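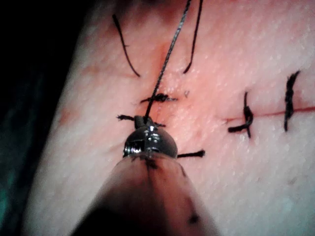 Why did the suturing robot keep pulling after it should have stopped?

The limit it was meant to obey had been switched off for testing in April and left off, and the software had no way of telling the person at the console.

I have read the fault report on the Nernero twice now, along with most of what has been written about it since. A lot of the commentary has gone to the thread. Was it the wrong thread, was it old stock, did the supplier change the coating. I understand the attraction. If the thread is to blame, you order different thread and get on with the program. But the report from the Istex lab is clear enough on this point, and I think people who work with these machines should read it for what it says.

The facts are short. The Nernero was doing practice stitches on a synthetic skin pad, which it had done hundreds of times. It tied a knot, and the tightening move that follows a knot is supposed to end when the load on the strand reaches a set figure. On this run it went past the figure and carried on to the end of its programmed travel. The stitch tore through the pad. The operator, Wulan Raju, hit the stop by hand. The log puts 8 seconds between the limit being passed and the stop button going down. No one was hurt and there was no patient anywhere near it.

Eight seconds is a long time to keep pulling on a stitch. It isn't slow for a person, though, when the screen in front of her says everything is normal. The status light was green the whole way through. Green on that console meant the arms were powered and talking to the controller. It did not mean the force limit was active. Raju had been told in training that it meant "safe to run", and so had everyone else who sat in that chair.

Ardalan Nouri, who wrote the engineering half of the report, found that the limit had been disabled so the lab could measure how much load the knots would take before slipping. That was a reasonable test. The override was a single line in a settings file, and it stayed there through 18 software updates. Each update copied the old settings forward, as it was designed to do. The machine ran more than 700 stitches in that state before one went wrong in a way anybody could see.
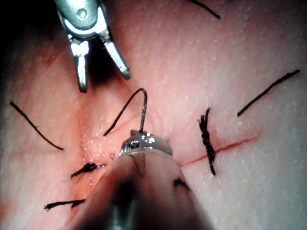 That last figure is the one that bothers me. A safety function can be missing for months and leave no trace in the results, because most of the time the work goes well and the limit is never called on. You can't judge whether a guard is there by looking at how tidy the stitches are.

Devendra Vashisht, who runs training at Werkent, has argued that the answer is better-prepared operators. He would like a longer course, with 20 hours of supervised practice before anyone runs a session alone. I have no quarrel with more training. I would have liked more of it myself when I started on the old Lumbantobing units. But I can't see what Raju would have learned in those hours that would have helped. She was watching. She stopped the machine when she saw the pad give. The thing she needed to know was in a file she had no access to.

There is also the view, put by Ravindran Shetty in his reply to the report, that none of this matters much at the bench. A pad is cheap and you throw it out at the end of the day. Clinical machines have separate checks, he says, and a test rig shouldn't be held to the same standard. He is right about the checks. My trouble is with the habits. The same people write the software for both, and they copy settings files between them when they are in a hurry. I have done it.

What I would ask for is modest. An override should expire. If you turn off a force limit to run a test, it should come back on when the session ends, and you should have to turn it off again tomorrow if you still want it off. While it is off, the console should show a different colour and say in plain words what is disabled. Before the first stitch of the day the robot should pull against a fixed anchor, confirm that it stops where it is meant to, and refuse to start if it doesn't. Afiq Sembiring built a check of this kind for the Istex rig after the fault. It takes less time than loading the needle.

The lab has put the first and third of these in place. The light is still green, and the last I heard, the change to the console was waiting on a new display panel. I would have done the light first. A strip of tape over it and a handwritten label would do until the panel arrives.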